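Unit 3: Desktop teardown, drive cage and board

Lay the tower on its side, panel off, interior up. Note the cable routing before unplugging anything. Drive power enters at the cage.

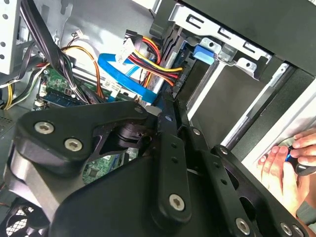

A reader of last term's notes asks whether the blue tab is pressed or pulled. It varies by case maker; check the service sheet.

Clamp the case before working on the board. Hand-tighten the knobs only. Keep fingers and tools clear of an empty CPU socket. 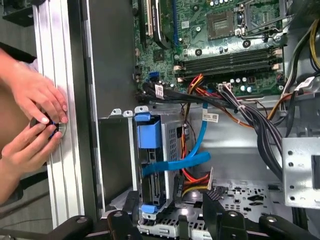 Does the memory come out before the power supply? Yes, in this unit. Open the latches at both ends of the slot, then lift straight up.

Log removed parts on the Brulico sheet, code 242. Drives go in tray 2.
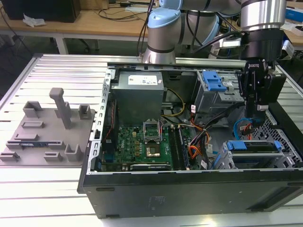 Fig. 3. Open tower with drive cage and blue latch, upper right.

Reading for February: Nijs manual, drive bays.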